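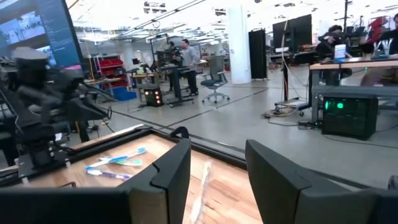
Three toothbrushes on a wooden tabletop.

Home | Archive | Threads | Subscribe
Filed under: Trade & Tariffs, Energy
Last updated: February

Re: Kendasari and the port fee

Hi all,

Brigitta wrote:

> I don't see how Kendasari can charge tankers by the ton at Prikina
> and still call it a harbor fee. It's an export tax with a new hat on.
> Has anyone read the order itself, or are we all going off the piece
> in Pace?
> Brigitta Kuster

I read it Saturday, all 64 pages (my coffee went cold twice). Brigitta, you're mostly right, but the Pace story skipped the part I find most interesting! The fee is 3792 per sailing for ships under the local flag and more than double that for everybody else, and buyers who signed before the order get no break at all. So Skollelia, which has two long contracts running, pays the full rate on every cargo. Their trade ministry is calling it a breach, and I think they have a decent case - the contracts say port charges stay "as at signing," and at signing it was 1511.

Where I'd push back a little is on the idea that this is all about money. The timing looks political to me. The fisheries talks stalled, and then the order popped up the same week (could be chance, I know, I know). If I were Skollelia I'd pay under protest, keep the gas coming through the winter and take it to arbitration.

Does anyone have the annex with the exemptions? My copy stops right before it, and I'd love to know if fertilizer cargoes are in there.

Roya Mohammadi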